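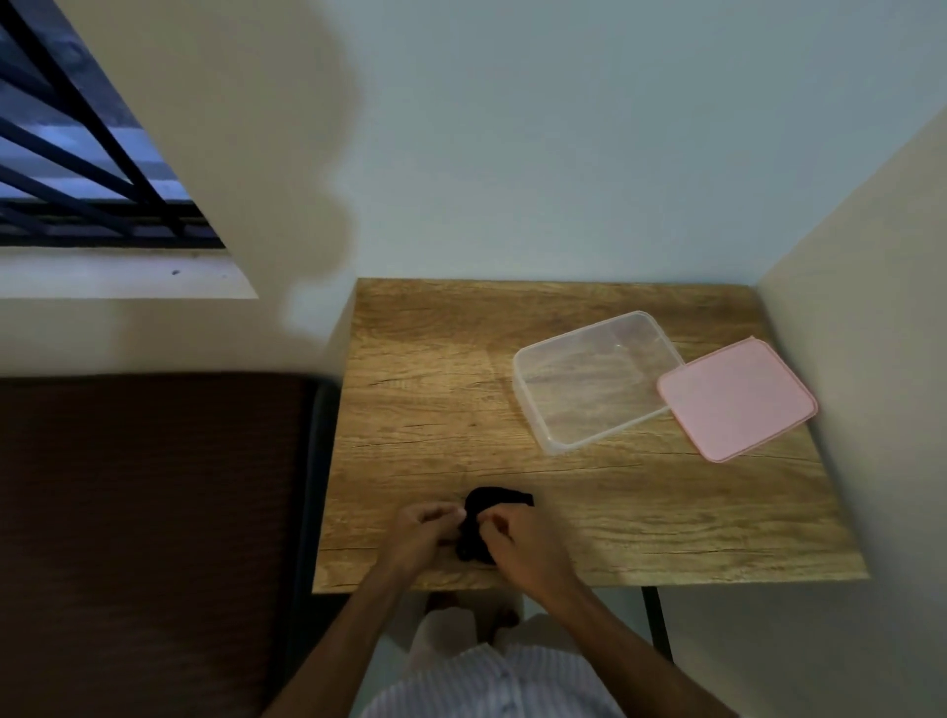
I'd been meaning to get over to Dernarbridge for the Silside open day for years, and in May 2026 I finally managed it, on the 53 bus with a cheese roll and no umbrella. Silside is the old stocking works by the canal, now let out as workshops, and twice a year everybody throws their doors open and lets you poke about. I'd gone for the pottery, if I'm truthful, but the bit I keep telling people about is the folding room upstairs! It's small and pale-walled, and you sit at a lovely honey-brown table pushed right into the corner, all knots and dark streaks and fine lines running across the grain, with a bit of black cloth to fold or roll up as best you can. There was a clear plastic tub with a pink lid on the tabletop too, the sort I'd have leftover rice in at home.

Khadija Alaoui runs it. She used to pack samples for a clothing firm called Rikora and she's very quick and very patient, which in my experience don't often go together. Her whole thing is small soft items, the stuff that ends up in a ball at the back of the drawer. Flatten it first, she says, then bring the sides in, then roll from the thick end and keep your thumbs close together. I kept wanting to roll from the thin end (I do this with sleeping bags as well) and ended up with something like a burst sausage roll. My second go was better. My friend Ximena Rosales got it straight away and was unbearable about it all the way to the café.

I bought her little booklet, Room 622, named after the number on the door, although there aren't anything like six floors and I never did get to the bottom of that. It's mostly diagrams. Socks, scarves, thin gloves, and one very fierce page on fitted sheets.

Downstairs was busier. Bayu Osman had his glazes out and let us scratch patterns into test tiles, and the Nugroho bakery had a stall in the yard with coconut buns, of which I ate two and took more home. The print studio was shut for repairs, a shame, as that was the one Ximena had come for. Toilets are across the yard and the stairs are steep, so take it slowly if your knees are like mine. There's a goods lift but you have to ask at the front desk.

Entry was free and the workshops ask for a couple of pounds in the tin if you have a go at anything. The next one is in December, when they do mulled apple juice and the potters sell their seconds cheap. I've already done my sock drawer, and I'm putting off the sheets until the weather's worse.

We use cookies to help this site run smoothly. By carrying on reading you agree to our cookie policy. Accept / Manage settings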